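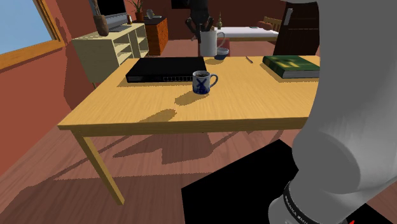 Masaru Kawaguchi
Research Engineer, Nillar Group

4.2 The April open day

Our simulated bedroom had been built for grasp planning and was never meant to be seen by parents. Still, the Prenasach building opens its doors every April, and the group was given a screen by the elevators and 2 hours. Visitors could pick an object by name and watch the simulated arm go for it. We logged 242 requests. A good share of these were for the bed, which the planner declined.
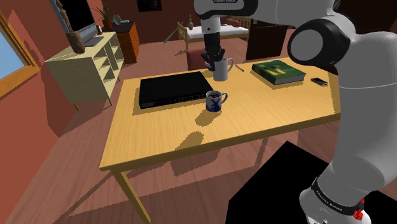
Figure 3. Simulated arm with its gripper lowered around a white mug.

Requests were typed in free text and matched to objects by Noiphan, our language front end, which had been tuned on 3,000 commands written by people who already knew the answer. Visitors were less helpful. "Get the coffee" fits either mug in Figure 3, and the patterned one, with dark liquid in it, has the stronger claim, though the gripper is at the white one. Kuo-hua Lo proposed that the system ask a question in such cases. It now does, and a boy of six kept it asking until closing time. His session is left out of Table 2.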